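Shop > Early Years > Blocks & Construction > Soft Blocks

New In Blocks Tables Storage Clearance Contact

Sana Soft Cubes, set of 36
Aug 8, 2021, by the Trumevia catalogue desk

The Sana set is a tub of 36 foam cubes for child care centres, kindergarten rooms and home use. All the cubes are the same size, 6 cm along each side, so any cube will sit squarely on any other. The edges are slightly rounded. The foam is closed-cell and coloured all the way through, which means a nick or a tooth mark doesn't show a different colour underneath.

Sana replaces the older Brevness cubes, which we stopped carrying last November. The two sets can be mixed in play but the Brevness cubes are a little smaller, and towers built from both will lean sooner. If you are topping up an existing Brevness tub we suggest keeping the old cubes for the floor and the new ones for the table.

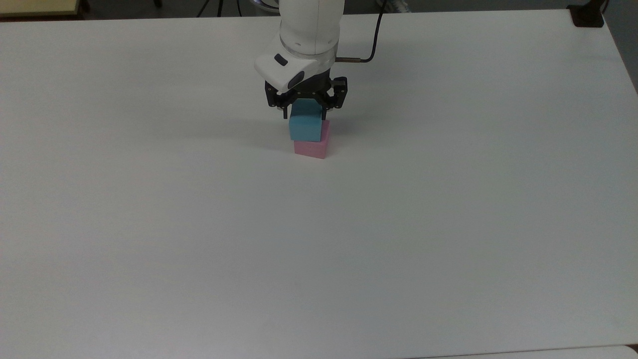 Colours in the Sana range are on the pale side. Customers who have bought primary-coloured blocks from us before sometimes ask whether they will look washed out. On a plain white tabletop the light blue and the pink are still easy to tell apart, even with one directly over the other, and the same goes for the rest of the tub on most light surfaces. On a patterned rug they are harder for small children to spot, so a plain mat is a better choice for floor play.

The foam gives a little when squeezed and recovers its shape when let go. Cubes that have been packed under something heavy may need a night out of the tub before they stack properly again. They are very light, and a draft from a heater or an open door can bring down a tall stack.

Cleaning: wipe with a damp cloth and mild dish soap, rinse, and air dry on a rack. Do not put the cubes in a dishwasher or dryer. Diluted sanitizer of the usual child care centre strength is fine, but undiluted bleach will fade the colours.

Storage: the tub has a snap lid and a carry handle. It fits the lower shelf of the Kuhlmann low play table, sold separately. The table seats six and has a matte top that wipes clean.

Specifications
Pieces: 36
Cube size: 6 cm
Material: closed-cell foam
Recommended age: 18 months and up
Tub: clear, with lid
Warranty: 14 months against splitting

Orders of 20 tubs or more are quoted separately and ship from our Guelph warehouse. Single replacement cubes are not available. Unopened tubs can be returned for a full refund, less the cost of shipping.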